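Velen open day, November

We got to the Velen works a little after ten, having parked at McIver and walked the last bit along the canal. Entry was free and the queue for tea was long. The tour takes 35 minutes and goes round the timber store, the saw hall and the finishing room, in that order.

The store smelled of resin. Our guide said there were 1106 boards in it that morning, stacked with spacers between them, and that the stock comes mostly from one supplier in Turkasard. The saws were switched off for visitors, so there was less to see in the hall than I had hoped.

After that we went through to the side room, where there is a pale wooden table and a set of wooden cylinders in different heights. 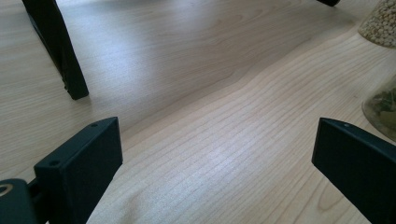
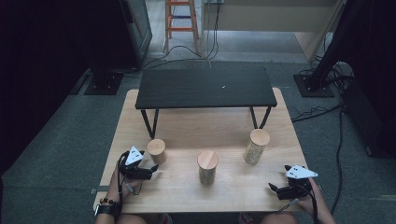
I spent longest in this room. Grain is what I go to these places for, and I wanted to see how the makers choose which face of a board goes upwards. The guide's answer was that they wipe it with a damp cloth and look. She also told us that Gement, the firm next door, takes the offcuts for kindling.

The finishing room was the last stop. It was warm and rather crowded, with 14 of us in a space meant for fewer, and the talk on oils was hard to hear from the back. I bought a small tin of wax at the desk for £2.

The toilets are across the yard. The café shuts at three, so eat before the afternoon tour if you are going on that one.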